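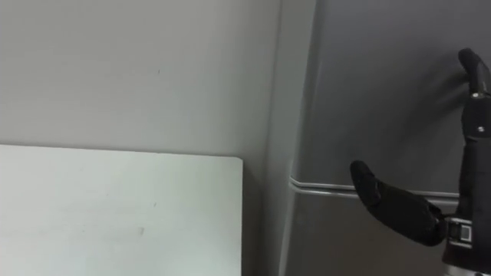
A robot hand near the refrigerator. Look how far its thumb sticks out!

Rules for Robots in the Kitchen

Your family probably has kitchen rules. Maybe you have to close the refrigerator door, or ask before you touch the stove. Well, robots that work around people have rules too, and some of them are a lot like yours!

At the Nishad workshop, Girish Negi and Shivam Thakur write the rules for a robot they call Ellus. One of its lessons is about a bottle of tea and a refrigerator. That sounds easy to you and me (we've been opening refrigerators since we could reach the handle), but a robot has to be taught every little bit of it.

The first rule is about space. When Ellus is switched on, people stay 3 big steps back, even grown-ups who have worked there for years and years.

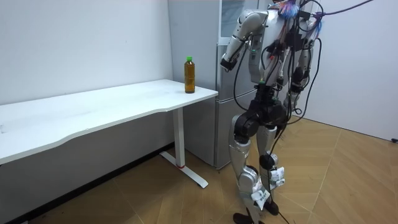 Ellus beside the desk, with its arm raised and the tea at the far end.

The second rule is to keep the table tidy. One thing to work with is plenty for a beginner, just as you wouldn't learn to juggle with 14 balls on your very first try!

Next comes the slow rule. A new move is always tried at the slowest speed, and one person does nothing but watch, with a hand near the big red stop button. If anything looks funny, even a little bit funny, that person presses it right away and never gets scolded for it.
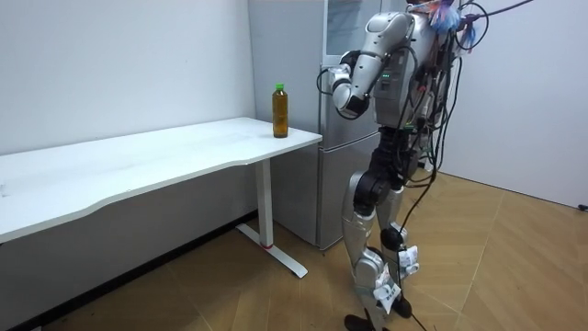 Cables have a rule of their own. They carry power and messages, so everybody checks where they are before walking anywhere near the robot, and you never, ever step over one while the robot is moving.

The last rule is to write everything down. Shivam has a fat notebook with 500 pages, and he fills in a line after each try, good or bad.

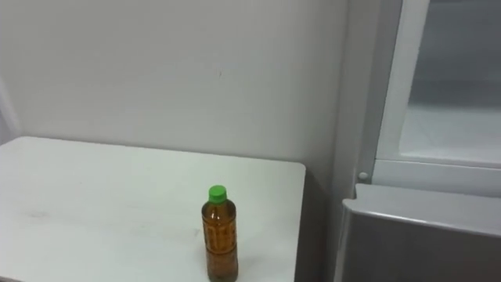

Girish likes to read the old pages in the morning before work starts, and sometimes he finds a rule that needs changing. Could you write a rule for a robot in your own kitchen? Ask a grown-up to help you think of one, and draw a picture to go with it.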